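Etis Bench Kit for PC Teardown and Rebuild
Sold by Ravumden, item 1271
Sets in stock: 13

I put this kit together for the robotics club I help run, and after two seasons of lending it out I figured I should just sell the thing! It's everything a student team needs to practice the Ogura challenge, where your arm has to take parts out of a desktop computer and put them back (yes, the processor too).

What's in the box: a two-finger gripper with the bolts already fitted, a wrist camera, the gray fixture plate with its posts and blocks, a cable bundle long enough for most arms, and a bag of spare bolts. You bring the arm, the table and an old desktop. We run ours on a ribbed aluminum table with a Dell tower lying on its side.

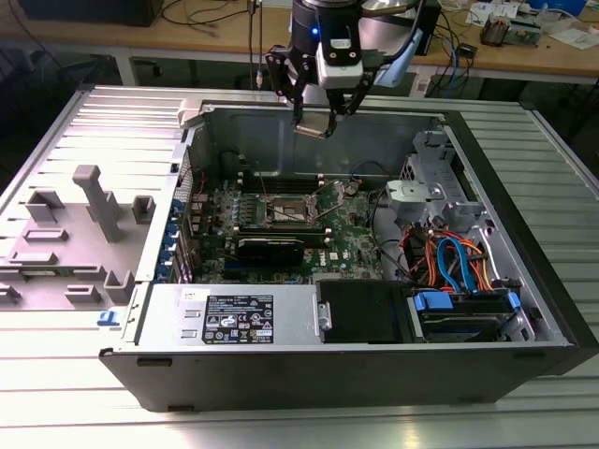 Any old tower will do for the first month or so, but pick one with a CPU socket that opens with a lever, and get a second board if you can. You will bend pins. My club went through more than 15 boards before October, and I'd call that a pretty normal start. Ask your school's tech office what they're throwing out.

The fingers come in black and they're stiff, so go easy on the grip force. I tell new teams to start with the memory sticks, move on to the drive bay, and leave the processor for when everyone's calm and somebody has had lunch.

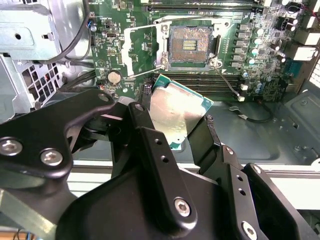 Lining up over the socket is the slow part. We teach one point high above it and a second just clear of the load plate, then come down in tiny steps while one student watches the wrist camera and another keeps a hand on the stop button. If the chip looks even a little crooked, back off and grip it again.

The fixture plate is made for us by Plastbridge, and replacements are sold separately. Fingers are rated for 2000 grips in club use, then swap them (four bolts, five minutes).

Does it fit your arm? Send me the flange drawing before you order and I'll check it myself. I answer mail in the evening, after club. Schools can pay by invoice.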